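25. September 2019

Ich muss das heute noch aufschreiben, obwohl es spät ist und mir die Augen brennen. Das Zollbuch von Kaklow gibt es noch! Elaine Portela hat es mir heute früh im Archiv in Nultov einfach auf das Pult gelegt, in einem grauen Karton mit falscher Beschriftung (»Kirchenrechnungen, Diverses«), und ich habe bestimmt eine Minute lang nur auf den Einband gestarrt. Seit dem Studium lese ich überall, es sei beim Brand des Zollhauses verloren gegangen. Fast 600 Seiten, und nur die ersten paar Blätter haben Brandränder.

Die Schrift ist eine Zumutung. Der Schreiber kürzt alles ab, Salz ist ein einziger Haken, Hering ein Haken mit Punkt, und wenn die Tinte dünn wird, ist der Punkt weg. Bis Mittag kam ich kaum vom Fleck, dann hatte ich mich plötzlich eingelesen und es lief! Auf einmal kommen die Leute da heraus, die Fuhrleute mit ihren Spitznamen, die Witwe Zetari, die jedes Frühjahr Wachs über die Brücke bringt und sich jedes Frühjahr über den Satz beschwert. Einmal hat er neben ihren Namen an den Rand geschrieben: »hat wieder geschrien«. Ich musste im Lesesaal laut lachen und Arlindo Dantas hat mich über seine Brille hinweg angesehen.
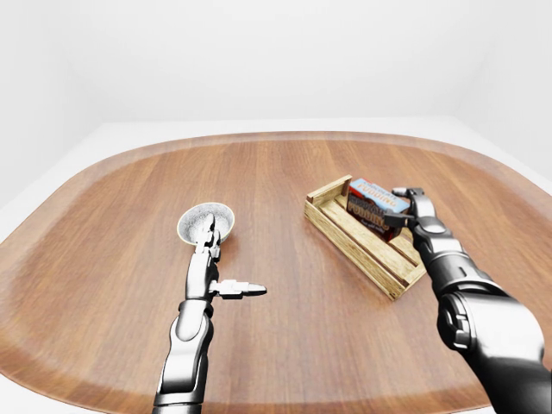
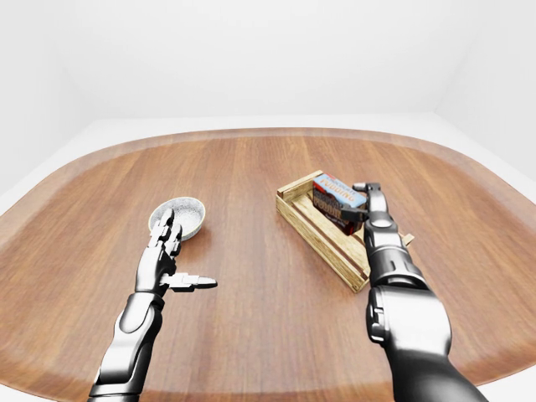

Jetzt aber zur Sache mit der Brücke. In allen Darstellungen steht, die Brücke sei in der Nacht der Belagerung von den eigenen Leuten angezündet worden, auf Befehl des Vogts. Daran hängt ja die ganze Verratsgeschichte, der Prozess, die Hinrichtung, das Lied. Im Zollbuch wird aber noch 3 Tage nach dieser Nacht Brückengeld eingenommen, ganz ordentlich, mit Summe und Kürzel! Erst danach bricht die Reihe ab. Entweder hat der Schreiber falsch datiert (das tut er sonst nie, ich habe die Feiertage verglichen, soweit ich kam), oder der Vogt hat für etwas mit dem Leben bezahlt, das in jener Nacht gar nicht passiert ist.

Ich habe sofort Lucimara Barbosa angerufen. Sie war erst still und wollte dann wissen, ob die Lage durchgehend geheftet ist oder ob da jemand später ein Blatt eingeklebt hat. Natürlich, die Frage hätte ich mir selbst stellen müssen, so aufgeregt war ich. Morgen gleich nachsehen, auch die Wasserzeichen. Sie kennt jemanden, der sich mit Papier aus der Gegend auskennt, einen Afiq Ismail, dem will sie schreiben.

Am Abend noch zu Fuß am Fluss entlang zur alten Brückenstelle. Man sieht bei niedrigem Wasser die Pfahlstümpfe, schwarz und glatt, und ich stand da und dachte an den Mann mit seinen Haken und Punkten. Schöner Weg übrigens, überall Brombeeren, meine Finger sind immer noch lila (also vor dem Archiv gründlich schrubben!).

Im Oktober muss der Aufsatz fertig sein, und das Kapitel über die Belagerung kann ich jetzt wohl neu schreiben. Macht mir überhaupt nichts aus. Um 10 öffnet der Lesesaal. Bleistifte einpacken, die Lupe, und Nayara Aguiar wegen der Prozessakten fragen.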